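4.2 Surfaces beside windows

Earlier writing on household clutter likes to claim that a table in a bay window fills up because people enjoy the light and linger there. We doubt it. The claim goes back to Lappalainen, whose survey covered 50 homes in Grurbridge and asked residents why they left things where they did. People asked such a question will give a reason, and "the light is nice" is an easy one to give. Koivisto repeated the survey in January with 108 homes and got much the same replies, which tells us that the replies are stable and little else.

A duller account fits at least as well. A bay table has a sill behind it, and a sill acts as a stop. Small boxes and bottles get pushed back until they meet it, and the front stays open for whatever is being done at the time. Ikonen called this "edge parking" and treated it as a habit of tidy people. We see no grounds for the second half of that. Pushing things back takes about 3 seconds and need not mean that anyone has sorted them.

Figure 2 gives a case on dark marble, with a bottle, several boxes and a coiled cable along the back near the sill, and a red book resting on a pale yellow box. 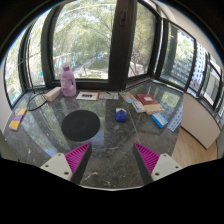 Figure 2. Items at the back of a bay window table.

Does a row along the sill show that a table has been tidied? It shows only where the things ended up, and a row can come from sorting or from simple pushing.

For that reason we left sill rows out of the tidiness score used in the Itivard homes. Ikonen's score counts them in favour of the household, so his totals and ours should not be compared directly.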